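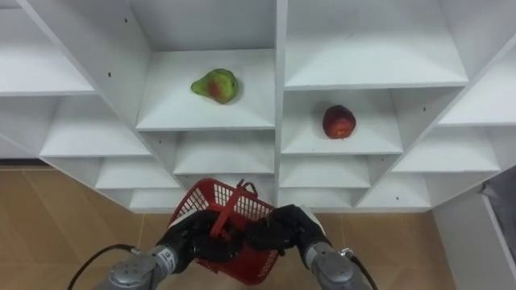 Is the Koppel cube shelf worth the money if you already own a drill and have a free weekend? For me it was, mostly because I know what my free weekends turn into.

I put off buying one for most of a year. My friend Milagros built her own out of boards from the lumber yard and it looks great, but she also has a garage and a lot more patience than I do. I have a second-floor apartment and a downstairs neighbor who works nights. So in November I gave in and paid $278, delivery included.

It came in 2 boxes, and both were heavy (get help on the stairs, I mean it!). The instructions are all drawings, no words, and step four had me flipping the same panel over and over until I noticed the tiny arrow printed next to it. After that things went fine. I started after lunch and was done by dinner, with a long coffee break in the middle.

What I like: it doesn't wobble, even before you screw it to the wall, and the finish wipes clean with a damp cloth. My record collection finally has a home, and so do the cookbooks, the board games and all the yarn I swore I'd use up.

What I don't like: the wall anchors in the bag are junk. I bought better ones from Gimadeo for a few bucks and felt a lot safer. The white also shows every scuff – I already have a mark from the vacuum down near the floor. And the back is closed, so if there's an outlet on your wall you'll be losing it.

I looked at the Tosetti one too. It's nicer, with thicker sides and softer corners, but it was close to $1000 with shipping, and I couldn't talk myself into that for a place to keep yarn.

Four stars from me. I'd buy it again, and I'd get the anchors first.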